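The Wernidlow Two-Arm Kit: A Gallery for the Unconvinced

23rd February
15 comments | 69 shares

Wernidlow sells its two-arm tabletop kit with a promise on the box lid: "clearing tables by lunchtime." I have had one on a bench in Jarnville for long enough to have eaten plenty of lunches, so I am posting what the work looks like along with my notes. The kit is two arms, two sets of printed fingers, a pair of wrist cameras and a license for Clornis, the software that runs the lot. Wernidlow's product page has a very nice video. It has music. It also has a cut every few seconds, and I have learned to distrust those.

I paid full price and nobody at Wernidlow has seen this page before you. Readers who followed my Lema review will know I was hard on that one too, and I stand by it.

1. Going for the can
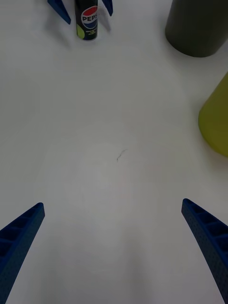
A Pepsi can with a patch of lime green on it, one gripper open on either side of it, and the other gripper nearer the lens with its fingers wide apart over bare white table. The brochure says the two arms "share the load." My complaint after many sessions is that they mostly take turns. Ask for a can to be moved and one arm goes to work while its partner holds a pose. You are paying for both.

2. The fingers, up close

The blue fingers have a ladder of little recesses down the inner face and a speckled, printed look on the outside. I don't mind printed parts. I mind paying what Wernidlow asks for a spare set, when the files are locked to registered owners and the registration form has failed on me 3 times. If you buy the kit, order spares with it and save yourself the emails.

3. What the wrist camera gives you

Clornis works from the wrist view, and the wrist view is greedy. The fingers take up a good part of the bottom of the picture, and tall things lose their tops as soon as they are far enough away to be worth reaching for. The manual suggests keeping objects "comfortably in view" and leaves you to work out what that means. On a plain white table with a handful of items I can live with it. My real kitchen counter has a toaster, a patterned cloth and a stack of mail, and there I gave up after one evening.

4. Setup

The quick start guide says 15 minutes. It took me an afternoon, most of it spent on calibration screens that would not tell me which arm they meant. Left and right are from the robot's side, by the way – page 2 of the guide, in gray type. The May update is supposed to add labels. I will believe it when I have installed it.

5. The price

The starter license for Clornis covers one bench and lapses after a year. Renewal is $263, and without it the arms still move by hand control but the pick-and-place menu goes dark. That was not on the product page when I ordered. It may be there now, somewhere under the video.

Would I buy it again? For a classroom or a patient hobbyist, maybe, at a discount. For clearing tables by lunchtime, I have two arms already and they came without a subscription. I am keeping the kit until the update and will add pictures then.

15 comments | Share this gallery (69)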